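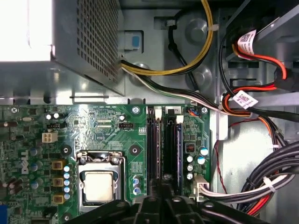

Bench two in March: one of the Dell towers with the heatsink off and the processor showing.

Hi Raquel,

You asked for a proper update before the next payment goes out, so pour yourself a coffee, this one runs a bit long!

First the big number. We've now taken in 1303 desktops since the Clodholm drop-offs started, and 1163 of them have been through the benches. The rest are stacked along the back wall at Rotich, and yes, the wall is getting tall. Vega has been nagging me about it (fairly), so we're not accepting any more pallets until we've cleared at least two rows.

The towers are slower going than I told you in the fall. I'd budgeted twenty minutes each and we're closer to thirty-five. Most of that is the cooling. The old thermal paste sets up like mortar on some of these, and you can't just yank the heatsink or you'll bring the processor up with it and bend things you don't want bent. Zlatko lets the machine run for a few minutes first to soften the paste, then twists instead of pulling. We've lost far fewer boards since everybody started doing it his way.

Cables are the other time sink. The Dells came to us pretty neatly bundled, with power leads, red and orange SATA cables and little QR code labels on a couple of them, and it all has to be moved aside before you can get at anything. We used to snip every tie on sight. Now we leave alone whatever isn't in the way, and reassembly goes a lot quicker.

Where the money went: you gave us 2141 for parts and supplies this round and we've got 223 left. Paste and cleaning wipes were cheap. Replacement drives ate most of it, and I bought a second anti-static mat that wasn't in the plan (sorry, I should have emailed you, but Theophilus was working on a bath towel). Receipts are in the shared folder, except the one from Perkico, which I'm still chasing. They promised me a copy by the end of the month.

Flonia has taken its first batch of finished machines for the after-school rooms. Two came back with dead fans, both swapped the same afternoon. Saturnino now runs every tower for an hour with the side panel on before it gets boxed, and he writes the result on masking tape on the lid.

One thing I'd like your opinion on. Some of the power supplies test fine but sound awful, a kind of dry rattle. I don't love sending those to a room full of kids trying to read. Can we move a little from the shipping line to cover replacements? I'd want your okay before I order any.

Next up for us is the back wall, then the laptops, which I haven't even opened the boxes on yet. Come by any morning after nine if you'd like to see the benches going. Park around the side, the front lot is still torn up.

Talk soon!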